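March 15, 2025

Saturday, and I have let myself have toast in bed with the notebook, which I haven't done for weeks. Catarina Mendes rang before nine to ask if I wanted to go to the market with her, and I said yes and then didn't get up, so she has gone on without me and is bringing back leeks. Bless her.

I want to get the week down before it all runs together. The big thing is that the phone case demonstrations for Trelley are done, every last one of them. We finished on Thursday with 1,479 in the folder, which is more than Benjie Yap said we would manage and fewer than I promised in the autumn, so we are both a little bit right and have agreed to leave it there. I have done so many of them by hand, gripper in my fist, going in towards the case and closing and lifting and setting it down again, that I woke up on Wednesday with my thumb already bent for it.

I've grown very fond of that case. Sarahí Tlapale printed it for us, in the cream filament left over from Lobo, and it has the little openings for the camera near one corner and the row of slots down the side that make it look a bit like a radiator. It stands up on its round white base, very upright and dignified, waiting for the fingers. We did try a plain block first, back before Christmas, and the policy learned the block beautifully and then had no idea what to do with anything that had a rim. Ermelinda had warned me about that, and was kind enough to mention it only once.

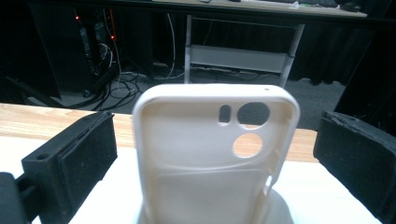

How does the arm learn anything from a person waving a gripper about? It gets the pictures from the gripper's own camera together with the path the hand took, and it is trained to work out the next bit of movement from what the camera can see.

I wrote that out in nearly those words for my aunt last night, as she had asked in her letter, and reading it back it sounds so simple that I can't think where the last year has gone. Well, I can. It went on timing, mostly. The pictures and the positions were out of step with each other by a hair until Beatriz Quintela sat down with the logs for two days and put them right, and all the training we had done before that had to be thrown away. I was so cross at the time! Now I think it was the best thing to happen to us all winter.

Yesterday we ran the first proper test of the new policy on the arm. Fifty tries would have been the tidy number but we had to stop at 44 when the building closed, and it picked up the case and stood it back on its base in all but three of them. I wrote the three out in full, as I always make the students do. In 2 of them the fingers came in too high and tipped the case over backwards, and in the other it simply stopped short and hung there with the fingers open, like somebody who has walked into a room and forgotten what for. I'd like to know much more about that one. Benjie thinks the light changed and the camera lost the top edge of the case against whatever was behind it. I think we may not have enough demonstrations that begin from the side. We shall have to test both, one at a time, and I must not let him persuade me to change the two together to save an afternoon.

There is also the matter of whether it has learned cases or only learned our case. Sarahí is going to print a darker one, and a shorter one with thinner walls, and we shan't add any new demonstrations before we try them. Ermelinda says to expect a good deal worse and I'm sure she's right, but it will be a fair result whichever way it falls, and I would sooner have it now than in May, when the Hellness people come and want to see it all working – and they will bring their own phone cases, I'm quite certain of it.

I went home on the late bus with Beatriz and we shared a bag of crisps and didn't talk about the arm until at least the second stop. She wants to call the next one Limska, after the village where her grandmother kept geese. I said I'd think about it, but I like it very much and shall tell her so on Monday.

That's the door. Leeks.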